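Home | News | Projects | Workshops | Membership | Contact

Print this page | E-mail this page

Reading time: 4 minutes

PRESS RELEASE
For immediate release

Dalen Shared Workshop Opens Robot Arm Build to Members

Simulated work cell completed; bench assembly to begin in October

The Dalen Shared Workshop today announced that the first stage of its member-built robot arm project has been completed. The project, known as Steltar, will give members of the workshop a small automated work cell for picking up and placing light parts. The full cell has been laid out and tested in simulation, and the workshop will begin building the physical version in October.

Steltar was proposed by Selamawit Seyoum, a workshop member who builds electronic enclosures at home and wanted a dependable way to move finished boxes between steps. Her original plan was for a single bench in her garage. After a discussion at the spring members' meeting, the plan was moved to the shared workshop so that more people could use the finished cell and learn from its construction.

"I had drawn the whole thing for a garage with a sloping floor and one outlet," said Ms. Seyoum. "Moving it to Dalen meant starting the layout over, and I am glad we did. There is room to walk behind the arm now, and there are people to ask when a calculation looks wrong."

The cell is designed around one arm on a fixed pedestal, a flat work surface in front of it, and a marked boundary on the floor. The simulation was used to settle the height of the pedestal, the distance from the base to the work surface, and the approach of the gripper toward a part. The design team ran 500 trial moves before approving the layout for construction. 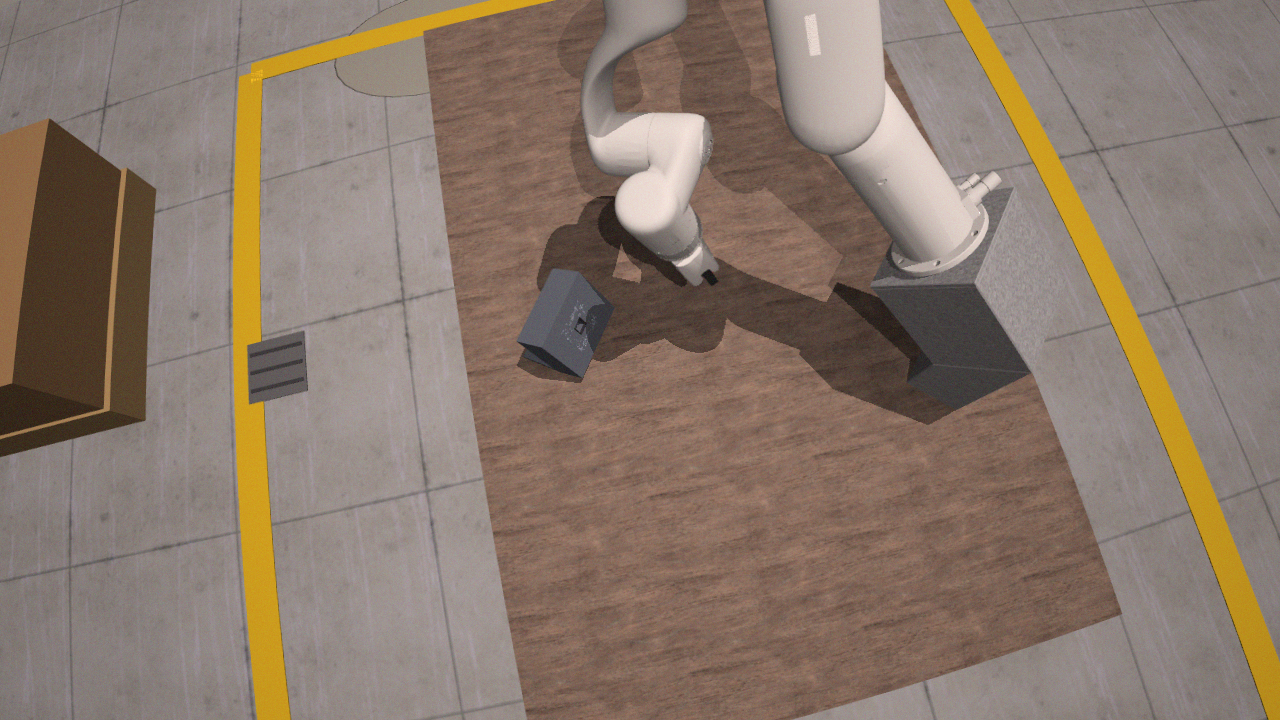 Pankaj Kashyap, who leads the software group, reported that most of the early changes concerned the wrist. In the first version of the program, the arm took a direct path to the part and came too close to its own base on the return. The path now includes a raised waiting position, and the arm must pass through it before and after each move. This adds a short delay to each cycle. The group considers the delay acceptable for the kind of work the cell will do.

"We are handling small enclosures in a room full of people, and speed was never high on the list," said Mr. Kashyap. "The members who tested the program asked for moves they could follow by eye. That request shaped nearly every setting we chose."

Members of the group were also asked to set up parts at awkward angles. A part placed square to the arm proved simple to approach. A part turned on the diagonal required the program to rotate the wrist before lowering the gripper, and several members contributed corrections to that section of the code. The corrections have been merged, and the files are available to all members on the workshop's internal server.

Construction will be directed by Waldemar Kurek, who will also supervise the fitting of the pedestal. The base plate will be bolted to the workshop floor at the north end of the main room, in the space formerly used for sheet storage. The sheet racks have been moved next to the band saw. Members who have material in the old racks are asked to label it with their name and membership number before the end of October.

Skomix, a regional supplier of workshop equipment, has agreed to provide the steel for the pedestal and the fasteners for the base. Heltex will supply the cable, the emergency stop switches, and the enclosure for the controller. The workshop will pay for the remaining parts from its project fund.

The cell will operate under a written safety procedure. Power to the arm will be controlled by a keyed switch. Two emergency stops will be fitted, one on the controller and one at the boundary line. No person may stand inside the boundary while the arm is under power, and the first month of operation will be limited to reduced speed. Members must complete a training session before they may run a program of their own.

Torunn Engebretsen, who is responsible for training at the workshop, has prepared a course of two evening sessions. The first covers the simulation and may be attended by any member. The second takes place at the cell and is limited to six people at a time. Sessions will begin at 6:30 p.m. To date, 17 members have registered for the course.

"The simulation lets a beginner make a large mistake and start again a minute later," said Ms. Engebretsen. "I ask everyone to spend a full evening with it. People who have never written a line of code have done very well, and one of our most careful students came to us from the upholstery bench."

Mervyn Heywood, chair of the workshop, welcomed the start of construction and thanked the members who had given their evenings to the design.

"This workshop was founded so that people could build things that would not fit in a spare room," said Mr. Heywood. "Steltar is a good use of the floor space. I look forward to seeing it bolted down."

Once the cell is in service, members will be able to reserve it in two-hour periods through the same calendar used for the lathe and the laser cutter. The fee for the training course is $100, including printed notes. There is no separate charge for using the simulation.

About the Dalen Shared Workshop

The Dalen Shared Workshop is a member-run facility for woodworking, metalworking, electronics, and textile work. It has 300 members and is open every day of the week from 8 a.m. to 10 p.m. New members are admitted after a safety tour of the building.

Members of the press who wish to visit during construction should write to Torunn Engebretsen at the workshop office. Closed shoes are required in the main room.

Print this page | E-mail this page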